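How to Clean and Reseal a Stone Countertop

Updated September 2024

Natural stone counters hold up well, but most of them need a fresh coat of sealer now and then. The job takes one evening of light work and a night of waiting. You don't need power tools, and the supplies fit in a shopping bag.

These steps apply to granite, marble, limestone and most soapstone that has been sealed before. They do not apply to quartz composite or laminate, which should not be sealed at all. If you don't know what you have, ask the installer or look for a label under the sink cabinet before you buy anything.

Step 1: Test whether you need to reseal

Pour a spoonful of water onto the counter in a spot you use often, such as next to the stove. Leave it for 15 minutes, then wipe it off. If the stone underneath has gone darker, water is getting in and the sealer is worn. If the color is the same, you can leave it for now and test again in six months.

Do the test in two or three places. The area by the sink usually wears out first, and an island can go years longer than the counter along the wall.

What you need

Dish soap with a neutral pH
Two soft sponges
Five or six clean cotton cloths or microfiber towels
A plastic scraper
Denatured alcohol
Penetrating stone sealer, 500 ml
Nitrile gloves

I have used Plomari and Dierckx sealers and could not tell the results apart. Plomari is a little thinner and runs more at the edges. A 500 ml bottle did both of my counters and left enough for the windowsill. Check that the label says it is safe for food areas once cured.

Step 2: Clear and wash the surface

Take everything off the counter, including the things you normally clean around. Scrape off dried food with the plastic scraper held nearly flat. Wash with warm water and a few drops of dish soap, then rinse twice with plain water. Soap left on the stone will keep the sealer from soaking in evenly.

Do not use vinegar, lemon or bathroom cleaner. Acid etches marble and limestone within minutes, and sealing over an etch mark does not hide it. 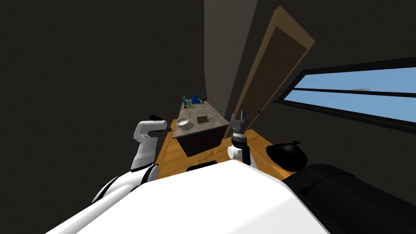 Let the counter dry overnight if you can. Stone that feels dry to the hand can still hold water below the surface, mostly around the sink cutout and along the backsplash. In damp weather give it a full day.

Step 3: Treat old stains

Oil stains look like dark patches with soft edges. Mix baking soda and water to the thickness of peanut butter, spread it over the stain, cover it with plastic wrap and tape down the edges. Leave it 24 hours, remove the wrap and let the paste dry before you scrape it away. Old stains may need two or three rounds – seal only when you are happy with the color, as the sealer will lock in whatever is left.

When the stains are done, rinse the spot, let it dry again and wipe the whole counter with denatured alcohol on a cloth. Open a window, and keep pilot lights and burners off.

Step 4: Apply the sealer

Put on the gloves. Work in sections no bigger than you can reach without moving your feet. Pour a small puddle, spread it with a dry sponge and keep the surface evenly wet for the time on the bottle, usually 5 to 15 minutes.

Then wipe off all the extra with a dry cloth, and go over it again with a second one. This is the part people rush. Sealer that dries on top of the stone leaves a sticky haze. If that happens, wet the haze with a little fresh sealer, rub for a minute and wipe it dry.

Some stones need a second coat. Wait for the time listed, repeat the water test on a small spot, and add a coat only if it darkens.

Step 5: Let it cure

Most sealers can be touched after a few hours but take 24 to 48 hours to cure. Keep water, food and pans off the counter until then. Hang the used cloths outside to dry flat before you throw them out. Solvent-based sealer on a balled-up rag can be a fire risk.

After that, wipe up wine, oil and citrus when you see them. Sealer slows down a stain, but it won't stop one that sits all night.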